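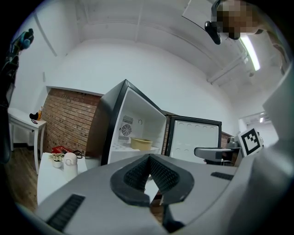 How long does a sourdough starter keep if I don't feed it? Mine went 19 days in the cold and came back after three feedings.

I wrote that on the first page of this notebook so I would stop looking it up. The starter spent most of last month neglected while I was in Mansilla helping Cristóbal Riquelme move his mother out of the apartment. When I got home there was a layer of gray liquid on top and it smelled like nail polish remover. I poured the liquid off, kept a spoonful from the middle, and gave it equal weights of flour and water. Nothing the first day. A few bubbles the second. By the third feeding it doubled before lunch.

January is a bad month for bread in this house. The kitchen was 61 degrees at 6 a.m. and the dough sat there like putty. I tried the oven with the light on, and that got it moving, but then I forgot it was in there and nearly turned the oven on for potatoes. I put a sticky note on the dial now.

Today's loaf: bread flour, 40 grams of rye, salt, water from the tap. I mixed at 7:30, folded it a few times through the morning, and shaped it after lunch. It was slack. I think I added too much water, or the rye took less of it than the last bag did. The last bag was from the mill store in Nindthorpe and this one is from the supermarket. The Nindthorpe rye is coarser and darker and costs nearly twice as much. I'm not convinced it is worth the drive, but the crumb was better.

Baked it at 4. Good color on top, pale on the bottom. I should move the rack down a notch. There was a split along one side where I hadn't scored deep enough. Ate the heel with butter while it was too warm to cut properly.

Cristóbal called in the evening. His mother is settled and complaining about the radiators – a good sign, he says. She wants her cake pans, and he can't remember which box they are in. I told him I had packed them with the towels. He is going to send me her recipe for the anise rolls once he can read the handwriting. She measures by coffee cup, and the cup was a Rimico one that broke years ago, so we will have to guess at that.

The dough scraper has a crack in the handle. Need a new one, also parchment and a bag of salt.

Plan for tomorrow: feed the starter before coffee, not after. Less water this time. If it turns out, take half a loaf next door, since they brought in my mail the whole time I was gone. Otherwise it's toast for the week – the freezer still has the heel ends from before the trip and I should use those first.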